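大冰箱让人变懒，我站小冰箱这边

24/07/2019

上个月搬家，房东问我要不要把厨房那台双开门的大家伙留下，我说不要，您搬走吧。他看我的眼神像看一个打算睡地板的人。后来我在 Kirkov 街的旧货铺里挑了一台60升的小冰箱，自己抱上楼的（三楼，没电梯，腰疼了好几天，这笔账我先认了）。

朋友们的反应很一致：你夏天怎么过？西瓜放哪儿？

西瓜嘛，买半个。半个还大就买四分之一，楼下水果摊的老板早就习惯给人切了。我小时候家里的冰箱也就半人高，冷冻室是个结满霜的小抽屉，我妈隔一阵子就要拔了电，拿脸盆接水，用木铲子一点一点撬冰。那时候一家四口照样吃得好好的，西瓜泡在凉水桶里，绿豆汤搁窗台上晾着，谁也没觉得日子过不下去。

所以我的看法很简单：一两个人过日子，冰箱小一点好。家里人多的、有小孩的、住得离菜场远的，您别理我，往下看个热闹就行。
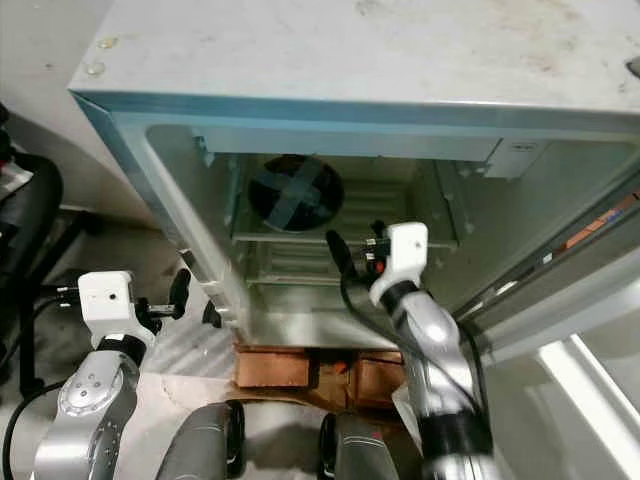 Yurii Derkach 给我上一篇留言，说我这套讲究只适合不做饭的人。他写道，自己每次买肉都按一个礼拜的量买，回家切好分袋冻上，下班晚了拿一袋出来就能炒，要是换成小冰箱，他十有八九天天叫外卖，花钱更多，吃得更差，塑料盒子也扔得更多。

这个我得承认他讲得有道理！冻肉这件事，小冰箱确实弱。我那台的冷冻格放一盒冰块、一袋饺子就满了，想再塞条鱼得把饺子先吃掉。可是我也想问一句，大家冷冻室最底下那一层，上次翻是什么时候？我搬家前清那台大冰箱，清出来一块认不出是什么动物的肉，一包前年端午的粽子，还有一袋我坚信自己从没买过的豌豆。它们在里面一直冻着，电费一直交着，最后全进了垃圾桶。

冰箱大，人就会觉得“先放着吧”。这三个字我觉得是厨房里最费钱的三个字。剩半碗的汤，先放着；打折买的酸奶，先放着；同事送的辣酱，不爱吃，也先放着。放到后来，开门拿根葱都要像考古一样一层层往里刨。
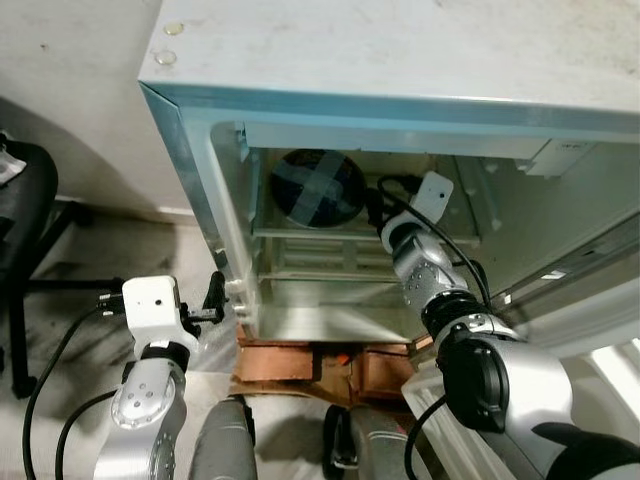 白色小冰箱，门朝右边敞着

再说买东西。我以前特别爱去 Zodava，就是城北那家什么都按箱卖的超市，办了卡，满100还送停车。每次去本来只想买瓶酱油，出来的时候后备厢关不上。箱装的便宜啊，单价一除，心里美滋滋的，可是买回来的东西有多少进了肚子？我有一回认认真真留了小票对着看，11样吃的，坏掉和过期的占了快一半，便宜的那点钱早就赔进去了。

现在买菜走路去，两天一趟，手里拎得动多少就买多少。番茄买几个，豆腐买一块，鱼买一条当天蒸了。卖豆腐的阿姨会告诉我今天的嫩还是老，嫩的她劝我别炒。这种话按箱买的时候可听不到，箱子上只印着保质期。

有人会说，你这是时间多。我时间不多，我一样上班，一样加班。可我发现自己从前周末花在逛大超市、往冰箱里码东西、再从冰箱里往外清东西上的时间，加起来一点也不少，只不过它们都堆在周末，显得像正经家务。现在拆散了，变成下班路上拐个弯的事，心里反倒轻快。

当然也有狼狈的时候。前阵子我姐带着两个孩子突然杀过来，一人抱一个冰淇淋桶，进门就问往哪儿放。我拉开小冰箱给她看，她笑得直不起腰，最后全家坐在地上，拿大勺子把两桶都挖光了，晚饭谁也没吃下。

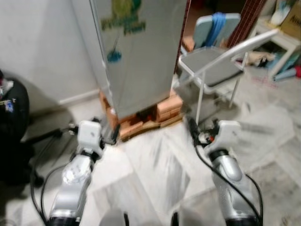
那冷饮怎么办

这是问得最多的，也是我最愿意聊的，所以单独写一段。

我是个爱喝饮料的人，不装。汽水、果汁、冰茶，夏天来者不拒。以前大冰箱门上那一排架子全是瓶子，开一瓶喝两口塞回去，过两天又开一瓶新的，气跑光了的那几瓶就一直站在那儿。换了小冰箱之后，我给自己定了个土办法：饮料都放外头，想喝哪瓶，提前冰哪瓶。

头几天很不习惯，热得一身汗进门，发现昨晚忘了往里放，只好喝常温的，喝得直皱眉头。慢慢地就记住了，睡前放一瓶进去，跟给手机充电一样顺手。而且我发现好多东西不冰也行，水就不用说了，酸梅汤常温的反而更有味道，橙汁太冰了只剩甜。我以前一直以为自己爱喝橙汁，看来爱的多半是那个凉劲儿。 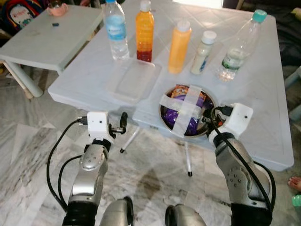

白色桌子上的一排瓶子，前面还有零食

零食同理。摆在外面看得见的，就会吃掉，也会知道快没了；塞进柜子深处和冰箱深处的，跟没买一样。我妈管这个叫“眼睛底下过日子”，她一辈子没看过什么收纳书，这话倒比书上写得明白。她现在还在用一台老 Vakulenko，门封条换过好几次，关门得用膝盖顶一下，谁劝她换大的她跟谁急。

我也知道，光换台冰箱改变不了一个人的脾气。我表弟住的那个小区叫 Sosuvgate，27平米的单间，也用小冰箱，可是人家床底下囤了整整三箱方便面，阳台上还摞着矿泉水，走路得侧着身子。囤东西的人给他一个火柴盒他也能囤。我跟他聊过，他说看着满满当当的才踏实。行吧，踏实也是要紧的，我没再劝。

只是我自己试下来，冰箱一小，好些事情跟着变小了：购物袋小了，垃圾袋小了，做饭的锅也换了小的，剩菜差不多绝迹。连吵架都少了，以前我和室友为了谁的榴莲占了谁的格子，冷战过整整一个夏天，现在格子就那么一个，没得争。

八月听说还要更热。Yurii 说等我八月底再来写一篇，看我还嘴不嘴硬。写就写，到时候要是真扛不住添了个冷柜，我也老老实实告诉大家。对了，有谁知道小冰箱的冰盒哪里能配到？我那个裂了条缝，冻出来的冰总有一块是歪的。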